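Garras manuais: comparação em tecido

A Prusetti concluiu em janeiro a primeira ronda de ensaios com garras manuais de dois dedos, coordenada por Intan Osman. Foram registadas 1313 preensões em tecidos domésticos, com dois perfis de dedo: o curvo, de série, e o reto, fornecido pela Brudden. A abertura e a força de fecho mantiveram-se iguais nos dois casos.

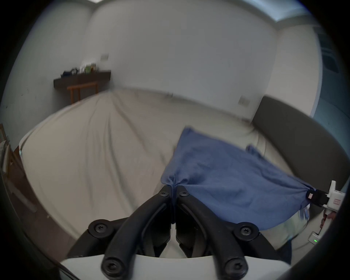
Preensão de uma dobra de tecido azul sobre a cama, com dedos curvos.

O perfil curvo obteve 993 preensões válidas. As falhas concentram-se nas dobras baixas, em que as pontas fecham acima do vinco. O perfil reto entra melhor nessas dobras, mas perde o tecido com mais frequência quando há tração lateral entre as duas garras. A latência entre o gatilho e o registo da câmara chegou a até 300 ms e será corrigida no controlador.

Khairul Setiawan prepara a segunda ronda, com pontas revestidas e o controlador Silanetti. Os registos da primeira estão na pasta partilhada do laboratório.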